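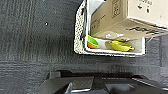
Daritz Open Tray, White

A shallow box with no lid, no drawers and no opinions. The inside is bright white, so anything small and colorful shows up right away – as do crumbs. The rim is speckled black and white and hides a scuff far better.

It takes a cardboard box set in at a slant, with floor left over for little toys.

Item no. 350
Ships in 3 days, returns within 30
Wipe with a damp cloth

"I bought one for my desk. My kids have it now." – Saodah Ginting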